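The Ten-Minute Bedroom

Rocío Ponce has furnished guest rooms in Otstead for 11 years, and she starts every one of them the same way, with the bed left unmade and the trash still in the basket. She wants to know how a room gets used before she says anything about color.

Color is usually what people call her about. Bright striped bedding has been selling well at Bedoya, the linen store on the main street, and customers bring it home without knowing what to do about everything else.

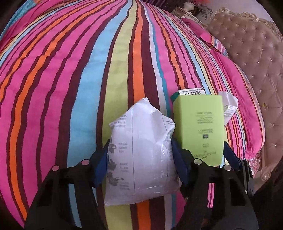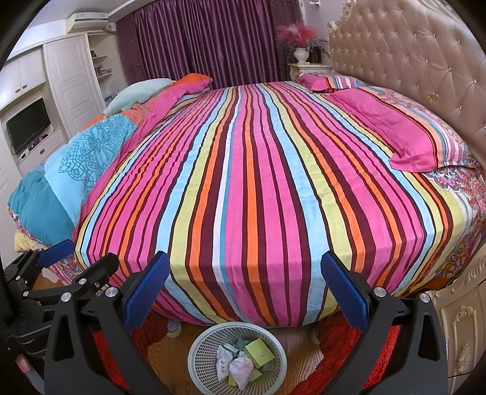 Ponce's first piece of advice is to stop matching. A bed with five or more strong colors in it already goes with most things, she says, and a second pattern will sit well beside it if the two have one or two colors in common. Pink is the easiest to repeat. Turquoise comes next.

"People buy the stripes and then they panic and buy everything else in white," she said. "Then the bed looks like it came from a different house."

Her second piece of advice is about small trash. Bedrooms collect paper bags, tissues, empty cartons and receipts, and most of it gets put down on the nearest flat surface, often the bed. A light wastebasket near the foot of the bed takes care of that. She likes the open mesh kind because it weighs little and rinses clean in the tub. She doesn't use a liner in a bedroom basket unless the owner asks.

Iresha Marikar runs the floor at Bedoya and sees the other end of the problem. Customers come in asking for storage when they have too much on the bed and no routine for clearing it. She suggests they try a week of clearing first. Her own order is trash, then pillows, then covers. Pillows go on a chair while the sheet is pulled straight from the foot, and the comforter gets shaken out once and folded in thirds if it won't be needed until night.

On washing, the two women disagree. Ponce puts bright sheets through cold water with everything else after the second wash. Marikar keeps hot pink and maroon separate for the first five washes and dries them in the shade in July, when the afternoon sun on her porch reached 93 degrees last year.

Both of them vacuum a shaggy rug in one direction, with the brush turned off, and shake it outdoors when the weather allows. Small bottles and caps roll under beds, so Ponce checks there before the vacuum comes out. She once lost most of a morning to a lotion cap in a hose.

Bedoya sells its striped sheet sets for $41 in queen size. King sets are ordered on request and take longer to arrive.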